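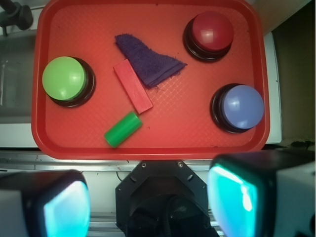 Naltar arm: frequently asked questions

Last changed 09/10/2019. Questions come from visitors of the Flurkgate workshop and from people who are building the same arm at home. I answer when I have time, usually on the weekend.

What is the arm supposed to do?

It should pick up a small object from the red tray and put it down in another place on the same tray. Later it should also press the button of the color we ask for. We have three buttons: green, red and blue. The pressing is still difficult for us, see the question about buttons.

Why do you use a tray with a rim?

Small things roll. Before the tray, Anjani spent many evenings looking under the bench for the green cylinder. The rim also gives the software a clear border, and the arm is not allowed to close the gripper outside of it.

Can I use a tray of a different color?

Yes, but please think about your objects first. Our block is pink-red and the tray is red, and this is a hard case for the camera. I kept it on purpose. If you only want to have a first success, take a white or gray tray and change the color later.

Which objects should I begin with?

Begin with a block. It has flat sides and it stays where you put it. Then take a cylinder lying on its side, and approach it across, not along its length. The cloth is the last one. It has a different shape each time you drop it, and the fingers often close over it and take nothing. Hefin Probert folds it before each test, I prefer to throw it.

Do the buttons have to be so big?

No. I bought big round ones with a domed cap because they are easy to see from above. The dome has one disadvantage: the lamp makes a bright spot on it, and our first color detection took this spot for a white object. Now we ignore very bright pixels. Move your lamp to the side if you have the same problem.

The arm pushes the button away and does not press it. What can I do?

The finger comes down too far from the center. Check your camera calibration again, and go down slowly for the last 14 mm. You can also fix the base with double-sided tape. We don't do this, we want to change the positions between tests.

How many tests do I need before I can trust the result?

We do 300 for each object. Ningsih Manurung says 500 is better and she is probably right, but the workshop closes at ten.

Where should the camera be?

On the wrist, so that both fingers and the tray are visible together. Fasten the cable with some free length - ours was pulled out 2 times when the wrist turned.

How often do you clean the tray?

Not often enough. Small crumbs stay in the pattern of the floor, and a dry brush works better than a wet cloth.

Where can I find the code?

Write to Darmawan Saragih at the workshop desk and he will send you the current version, which is called Rirkix. The older version, Olmedo, does not work with the wrist camera.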